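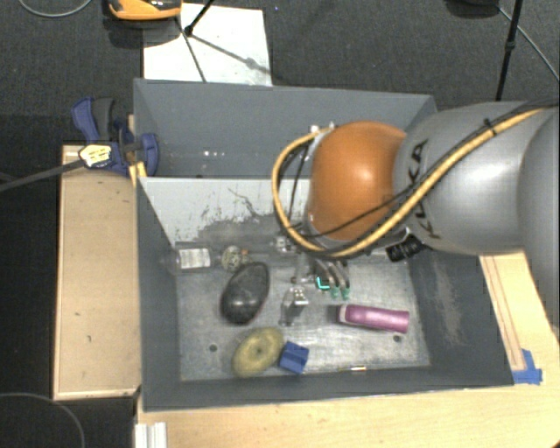

2nd October

Filed under: Diary, Sorting & Clearing Out

Spent the evening on the stuff that has been living in bins since the move to Stullano in September. I had promised Mavis it would take an hour. Mavis has met me, so she brought a book.

My system is one bin, one decision per item, no going back. I went back 6 times. There was a bottle whose label I couldn't make out even with my good glasses, and I kept it anyway, on the theory that something so well traveled must matter to somebody. Mavis asked who. I moved on to the cables.

The big grey bins are holding up better than I am. Scratched to pieces inside, a long scuff down one wall, and still perfectly square. Robel wants 2 of them for his garage and has offered me $18, a price he seems to feel is generous.

Stopped at ten with the kitchen things still to do. Mavis finished her book. Must ask Robel if he's coming for the bins before the weekend or after.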